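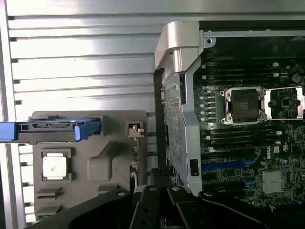

Fig. 1. Parts tray next to the open chassis. Drive carrier across the top, CPU in its square recess.

Hardware Basics, handout 4: tray to case
Aliki Triantafyllou, October 3, 2024
9 comments | 30 shares

Last week = taking it apart. Today = putting back. Same workstation, side panel stays off.

Tray first. Every part has its own pocket, don't stack. Blue tabs on the carrier are handles, so hold it there, not by the connectors.

CPU:
- lever and bracket fully open before the chip goes near the socket
- match the corner marks, lower it flat, no pushing 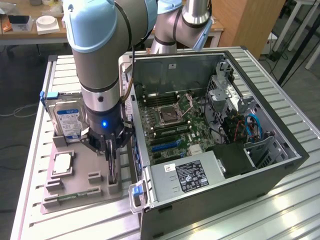 Memory:
- hold by the short edges, fingers off the contacts
- check the notch agianst the slot, it only fits one way round
- press both ends till the clips close

Drive last, then cables. Keep the loose wiring clear of the board. Lab sheet (Cumuvmont folder) due before next session, up to 600 words. Questions on part 2 go to Cosimo Bortolotti, not me, I'm away untill the week after.

This site uses cookies. Accept | Settings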